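Nomby bedroom guide adds section on bedding and small storage

TRANNESS, Wednesday, December 23, 2020 - Home storage publisher Drilia has issued a revised edition of its Nomby guide to tidying small bedrooms. The print run is 2000 copies. The previous edition came out in February and covered closets only.

The new section deals with rooms where the bed is also the main sorting surface. It recommends handling loose cloths first, then clothing, then the sheet and quilt. Pillows go to the headboard end before folding starts. Items kept on a bedside cabinet should share one open box, such as the green plastic one in the room used for the guide.

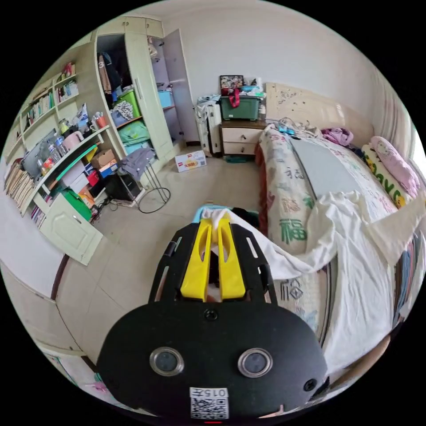 Leif Rønning wrote in response that the order is wrong for a narrow room, and that the sheet should come off first so that small pieces do not get lost in it. He also asked for a separate page on radiators, which in his view should be cleared of clothing before anything else.

Drilia said the order can be changed where floor space is short. The guide allows one basket for folded clothing, kept within reach of the bed and emptied at the end of each session. Books and papers on open shelving are left for a second session. Wall posters and stickers stay up.
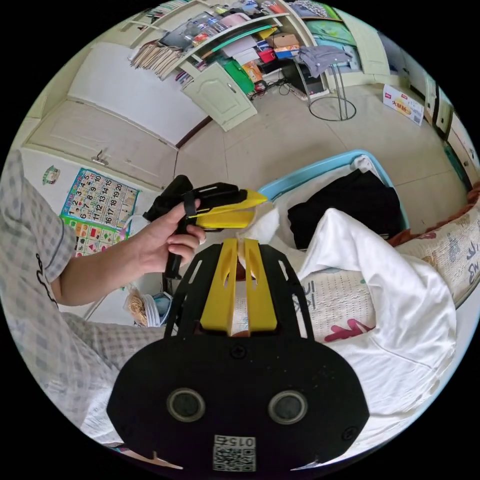 According to Njål Boström, one basket is too few when two people sort at the same time, and the second one should be reserved for white fabric.

The guide has 200 pages and is stocked at the Wolde store in Tranness under order number 2848. Orders of 10 or more copies ship free within the district. The closet section is unchanged apart from a corrected shelf table.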